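Giltholm Desk-Reset Simulation Set – README

Status: internal release, February 4, 2021
Maintainer: Liesl Bühler, Skimano workplace systems
Simulation build: Grabner

1. Purpose

The set supports the desk-reset trial at the Giltholm office. Desk reset is the evening task of clearing shared desks and returning items to a shelf or drawer. It is currently done by hand by the facilities shift. Under the trial, a two-arm station takes over part of the clearing and the shift keeps inspection, exceptions and anything with liquid in it.

The data is used to train and check the clearing policy before it runs on the floor. It is also shown to the staff whose rounds will change, which is why this file has a section on work practice.

2. Contents

174 episodes, all simulated. Each episode has camera streams, joint states, gripper commands and a task string. 14 episodes are held out for evaluation. The split is fixed; do not reshuffle it.

Object placement is randomized within limits set by the facilities shift. Lighting is varied as well, but the shadow model is simple and should not be relied on for depth cues.

Sample views from one session, all rendered:
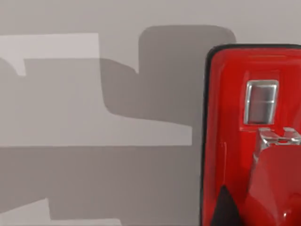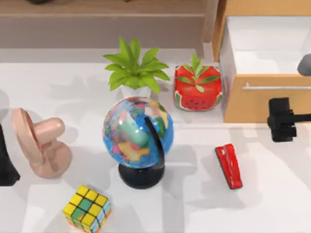 Desk with the globe, stapler and open drawer, in the view above and the one below.

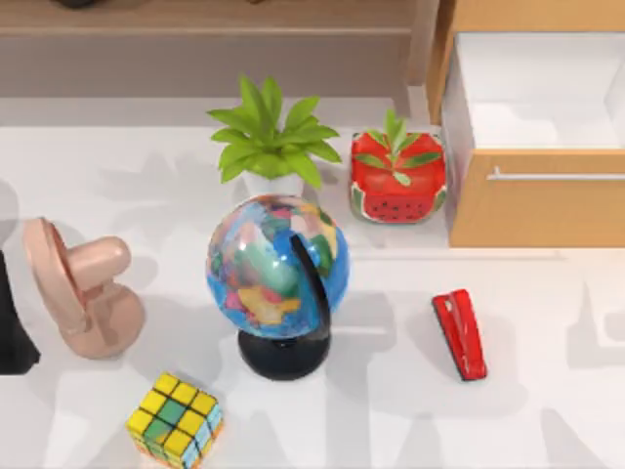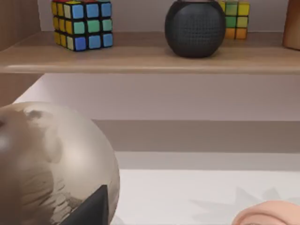 Botby asked whether the operator who stops an arm in the middle of a task also has to finish that desk by hand, and whether the minutes go on the shift sheet as cleaning or as robot time. The first draft of the rota had no line for it.

The rota now has one. Stopped desks are logged as robot time until the station is released, and as cleaning after that. The person who presses stop is not required to finish the desk on the same round.

3. Changes to work practice

– The evening round starts 20 minutes later on trial floors.
– 2 operators are assigned per station, one on the floor and one at the console. They swap at the break.
– Console time counts as regular shift time at the same rate.
– Correction labels made at the console are stored without operator names. Team leads do not have access to per-person counts.
– Items the policy declines to pick go to the exceptions tray. Sorting the tray is part of the floor role, and the time for it is included in the round.

The last item was underestimated in planning. Expect the tray to grow when a team moves desks, and schedule the floor operator accordingly. Console work is also more sedentary than the old round; do not assign the same person to it on consecutive evenings.

4. Known limitations

– Contact is approximate. Grasps that hold in simulation may slip on hardware.
– Close-range streams can be filled largely by the robot's own body. Mask these before training on object detection.
– Glossy surfaces produce reflections that early checkpoints treated as separate items.
– Paper, cables and open cups are not modeled. They are common on the actual desks, so success rates from this set overstate what the shift will see.

5. Use

Allowed: policy training, evaluation, and operator briefings on trial floors.
Not allowed: staffing estimates. The episodes contain no walking time, no waiting and no interruptions, and any figure for hours saved derived from them is invalid.

Next review is in June, with the facilities shift present. Send corrections to the maintainer with the episode number and the build version.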